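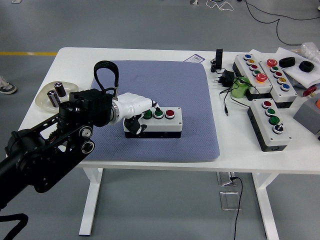
4.2 Written notices and what people do with them

The previous section dealt with how new starters were paired with an experienced worker. We turn now to the written material they met in their first weeks. By this we mean anything fixed to a wall, door or machine, or kept in a folder near the work, that told people how to do something. We left out contracts, payslips and legal posters, which were handled by the office at all six sites and which none of the interviewees brought up unprompted.

We collected 67 notices. Most were a single printed sheet in a plastic sleeve. A smaller group were handwritten, often on the back of a delivery note, and a few had been written straight on to a surface in marker pen. The handwritten ones tended to deal with one fault or one exception: a drawer that must be lifted before it is pulled, a customer whose boxes go on the left. The printed ones tended to cover a whole task from start to finish.

Interviewees used the two kinds differently. Printed sheets were read once, usually on the first morning, and then hardly looked at. A packer at Festlow who had been in the job for several months could not say what was on the sheet next to her bench, although she worked within reach of it every day. When we read it to her she agreed with most of it and corrected one step, which had changed when the firm moved to a different tape. The sheet had not been altered. Handwritten notes were remembered far better, and people could often tell us who had put them up and what had gone wrong beforehand.

This fits with earlier accounts of workplace notices as a kind of conversation between shifts. At Avance the early and late shifts overlap only briefly, and the notes on the store cupboard door were in effect replies to each other. One asked for the trolleys to be left unloaded. A second, in other handwriting, said that this was not possible on delivery days. A third gave the delivery days. The supervisor had not written any of them and had no plans to tidy them away.

Moon was the exception. All handwritten notes had been taken down before an inspection the previous October and replaced with a numbered set of printed sheets. Interviewees there said the walls looked better. They also said that they now kept the same information in their own notebooks, and three of them showed us pages on which the old notes had been copied out more or less word for word. New starters did not have these notebooks and were told things as they came up.

Naming things was a steady source of trouble. Printed sheets used the supplier's terms for parts and materials, and workers used their own. At Wultetti the sheet for the end-of-day clean referred to a 'collection tray', which everyone called the bin, and to a 'waste bin', which everyone called the skip. One new starter had followed the sheet exactly and emptied the wrong container for a week. In interviews people rarely blamed the writer of the sheet in cases of this kind. They said that the new person should have asked.

Instructions that relied on colour caused a related problem. Sheets often told the reader to press 'the green button' or 'the green one'. That is enough where there is only one, but a control box like that in Figure 4, with two green push buttons and a red one in a row, gives the reader no way to choose between the first two. Experienced workers filled the gap with position ('the end one', 'the one by the red') and seemed not to notice that they were doing so. The same happened with coloured crates, coloured labels and, at one site, coloured aprons. Where colour was the only thing named, new starters asked for help or waited for somebody else to go first.

We also looked at who was allowed to change a notice. Formally the answer was the same everywhere – the manager or the person responsible for health and safety. In practice, four sites had notices with corrections in pen, and nobody we spoke to thought permission had been needed. At the other two, both with a numbered set of sheets, corrections were made by word of mouth only. A sheet could be wrong for a long time without anyone feeling that it was their place to mark it. We return to this point in section 5, as it bears on our suggestion that each sheet should have a blank space for comments.

A few limits should be kept in mind. The 36 interviews were held during working hours, and some were cut short when a delivery arrived. People who found reading difficult may have been less willing to talk about notices at all. One interviewee told us at the end of a long conversation that he had never read any of them and had got by through watching others, and we do not know how many more would have said the same. The notices were coded by the first author and then again by Josefien Smits, who had not visited the sites. Most disagreements were over whether a note counted as an instruction or as a complaint. We settled these by discussion, and where we could not agree the note was placed in both groups.

4.3 Asking and being asked

If written material was seldom the first place people looked, the next question is whom they turned to. Almost all interviewees named one person.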